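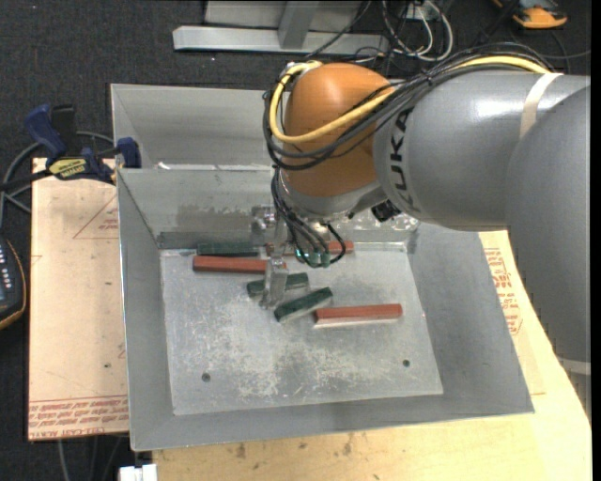

Figure 1. KUKA arm with gripper over the front compartment of the bin; red and green blocks on the bin floor.

Gremville Institute of Technology
Robot Software Systems
Lecture 9: Grasp planning in bins
Lecturer: Anjana Hettiarachchi
Laboratory supervisor: Somkiat Jitpraphai

9.1 Scope

This lecture treats the selection of a grasp once block poses have been estimated. Students are expected to have read the notes on pose estimation and to have the Mandagi planning library installed before the laboratory session.

9.2 Candidate generation

For each detected block, the planner samples 200 candidate grasps across the long faces. A candidate is discarded when either finger would intersect a neighbouring block, the divider or a sloping side panel. In Figure 1, the green block against the divider leaves no clearance on its rear face, so candidates there are confined to its ends.

9.3 Occlusion by the arm

Cables hanging from the wrist and the gripper itself hide parts of several blocks from the camera. Depth points belonging to the arm must be removed using the current joint state. The flexible cables are absent from the kinematic model and require a separate mask. Colour alone is not an adequate cue where two blocks of the same colour lie close together.

9.4 Motion constraints

The approach path is checked at 100 waypoints. Cable loops are modelled as a cylinder fixed to the wrist flange, with its radius set in the configuration file.

Exercise 9 (to be completed in groups of two)

Implement the finger clearance test and report the number of candidates retained for each block. Submit code and a written analysis by June 19, 2018.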